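Ollwood Tests Its Finishes the Slow Way

Interview, October 15, 2020

Ollwood makes oil and hardwax finishes for wooden worktops. The company's technical manager has run its test program since the product line was two oils and a soap. We spoke by phone about curing, water marks and the limits of a data sheet.

The first subject was drying time, which the manager considers the most misread figure on any can. "Dry to the touch means the solvent has left," the manager said. "It tells you nothing about cure. A linseed-based oil takes up oxygen for weeks after that. You can put a cup on it the next day, but you should not leave a wet cup on it."

Ollwood lists both figures on its labels. Full cure is measured on panels kept in a closed room, with temperature and humidity logged. Panels are weighed daily until the weight stops changing, then tested with water, coffee, vinegar and cooking oil. The current record covers 1,779 panels, most of them beech, maple or oak.

Customers often ask why end grain behaves differently. The manager's answer is that end grain is a bundle of open tubes. "It will take several times the oil of a long-grain face, and it will keep taking it after the face is full. People stop when the face looks finished. The ends are still thirsty, and that is where water gets in." The company's instructions call for repeated coats on the ends, applied until the oil stands on the surface for ten minutes.

Butcher-block tops are the main market. They are glued up from narrow strips, so each top contains boards that absorb at different rates. A single heavy coat leaves shiny patches on the dense strips and dull ones on the others. Ollwood recommends thin coats, wiped off completely, with a light sanding after the first.
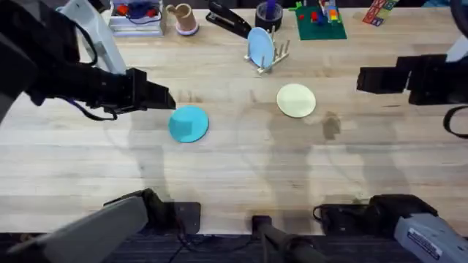 Light butcher-block top with the planks running lengthwise.

On dark marks, the manager separates causes before suggesting a repair. A gray or black stain on oak usually comes from iron and moisture reacting with tannin, and oxalic acid will remove it. A dark area on maple is more often water that has gone under a worn finish, or mold. Oil spots are simply wood that has taken up more oil than its surroundings. "Let the top dry for a week before you do anything," the manager said. "A third of the calls we get about stains end there."

The company buys its tung oil through Aksoy and its carnauba wax through Histier. Both suppliers send a certificate with each lot, and Ollwood repeats the acid value test on arrival. One lot of oil was returned in June after the result came out above the limit. High acid value slows the cure and can leave the surface tacky, particularly in cold rooms.

Korkura, a satin hardwax oil, is the newest product. It has 92 percent solids, so one coat leaves a thicker film than earlier versions did. The drawback is working time. "You have fifteen minutes on a warm day," the manager said. "Do one section, wipe it, and move on. If you coat a whole island and then go looking for a rag, you will be sanding."

Abrasion is tested with a weighted felt pad run for 1,000 cycles. Gloss is read before and after at the same marked points. Korkura kept 79 percent of its starting gloss on maple. The figure for oak was lower, and the manager attributes the difference to open pores, which make the reading less even to begin with.

Asked about maintenance, the manager was brief. Wipe up standing water. Clean with diluted soap and a wrung-out cloth. Apply a thin coat of the same oil when a drop of water no longer beads, which in a busy kitchen may be twice a year near the sink and much less often elsewhere. Used rags should be laid flat outdoors to dry or kept under water in a metal can, as oil-soaked cloth can heat up and ignite when bunched.

The next round of panels will compare sanding grits. The manager expects coarser sanding to give deeper uptake and a rougher feel, and has left room in the schedule for walnut.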